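Setting up your Fingate 301 ball head

Now for the fun part! Once the plate is on your camera, the head goes onto the legs in a couple of minutes, and after that you'll be panning like a dream. The steps are the same for the Fingate 301 and the older Fingate 200, except where marked.

1. Open the tripod legs fully and press down on the center to check that nothing slides.
2. Line up the head with the threaded stud and turn it clockwise by hand until it stops. Hand tight is plenty!
3. Tighten the 2 set screws under the platform with the small hex key (it clips inside the bag flap).
4. Back off the big knob until the ball moves freely, then slide the camera plate into the clamp. Listen for the click.
5. Close the clamp lever. On the 200, turn the clamp screw instead.
6. Set the drag dial to 10 for a long lens and lower for anything small. Play with it a little, you'll soon find a setting you love.

Note: Plates from Vendix fit the clamp too, but the safety pin has to come out first.

Caution: Always keep one hand on the camera while you loosen the big knob. A heavy lens can tip the ball over fast and pinch your fingers.

Caution: Never oil the ball. It is meant to run dry, and a wipe with a clean cloth keeps it wonderfully smooth.
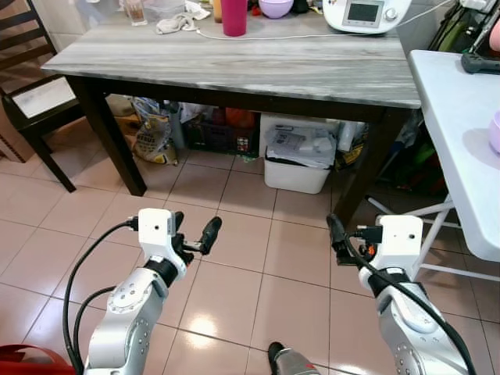 Can I leave the head on the tripod when I pack it away?
Leave it on if you like, but lock the big knob and take the camera off first.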